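Furnov says its new dish soap tablets replace the bottle under your sink. I've been reading the claims. A thread, with grumbling.

1/ The pitch: drop a tablet in a spray bottle, fill with tap water, wash everything for a month. Less plastic, less weight in the truck, more money in your pocket. I'd like all three of those to be true.
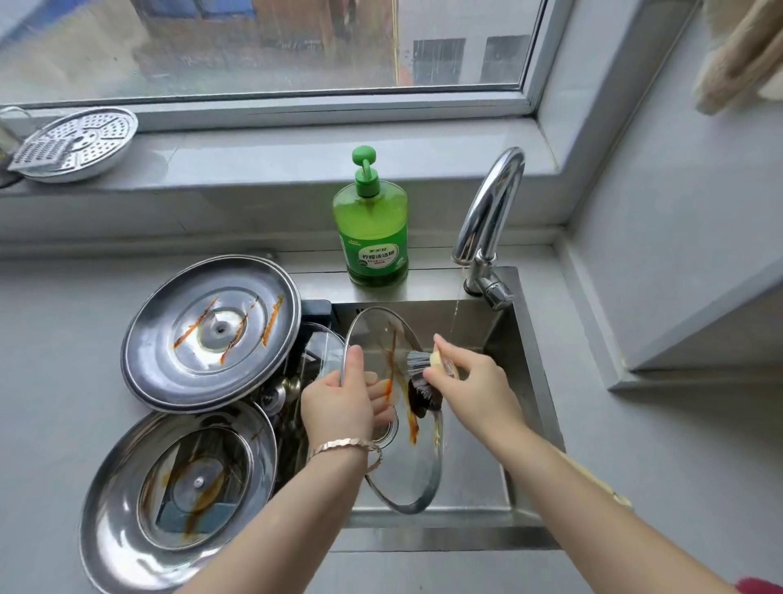

2/ Start with "cuts grease 2x better." Better than what? The footnote says "leading liquid." Which one? At what dose? On what, a plate with a little butter, or a pot somebody made red sauce in? The page doesn't say.

3/ I wrote to them in April and asked. Got a nice reply from Ximena Zamudio in customer care, who said the testing was done in house and the details are private. Fine, but then please don't put it on the box in giant letters.

4/ "Up to 2000 dishes per pack." The words "up to" are working overtime there. A teaspoon is a dish. A lasagna pan is a dish. I know which one I'd pick if I wanted a big number.

5/ Now the money. They compare one pack to 7 bottles of regular soap. That only works if you use a lot of regular soap every time, which, OK, plenty of people do. Use less and the savings shrink fast. You could also just use less and keep your bottle.

6/ Mark Anthony Layug replied to an earlier post of mine to say the plastic matters more to him than the price. Fair! I'm with him on plastic. But the tablets come in a lined pouch and I can't find a word on whether the lining can be recycled. If you've seen it somewhere, send me the link.

7/ Also the word "natural," which shows up 6 times on the product page. Natural how? Some of the ingredients come from coconut oil. So do some of the ingredients in plenty of cheap soap. It's a nice word and it tells you close to nothing.

8/ Tristano sells refills by weight at the counter and prints the full ingredient list on the shelf tag. No dish count, no "leading liquid." Pricey, and a pain if you don't live near one. I still trust that tag more than I trust the box.

9/ Am I saying the tablets are bad? No. They may clean just fine. I'm saying I can't tell from anything the company has put out, and I've read all of it, including the FAQ, which answers "Is it safe for my septic tank?" with "We care about the planet."

10/ If they publish the test, I'll read it and post what I find, good or bad. Until then I'm finishing the bottle I have.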